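Plodorska tidying notes: README

2021-04-01, by Ezzat

What's in the folder: 2976 rows, one per item put away, from the Plodorska flat and the Botirden kitchen. Columns are item, picked_from, put_in and remark. A shorter file, 1536 rows, leaves out anything logged as "misc". Use the shorter one unless you enjoy guessing.

I'm not convinced the put_in column means what people want it to mean. "Drawer" was typed for at least two different drawers in Botirden, and cutlery and tea towels both went in there according to the log. Salline's older list claims to fix this. I compared 223 rows and the fix mostly swaps one vague word for another.

Known problems

- "Cloth" covers dusters, napkins and possibly a pillowcase.
- Shelf heights were judged by eye. Don't average them.
- Lids are logged apart from their pans in Plodorska and together in Botirden.
- Blank remarks don't mean all went well. They mean the remark is blank.

The claim that a room is "tidy" at the end of a list comes from whoever typed it. I would treat it as an opinion.

Surfaces are the weakest part of all.

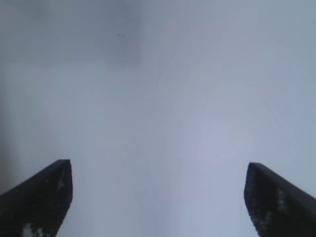
"Wall", "worktop" and "side" were used loosely throughout, and I've left them as typed. A recheck is planned for June, though I've heard that before.

Related
- Salline cupboard list
- Botirden kitchen, item names
- Plodorska: lids and pans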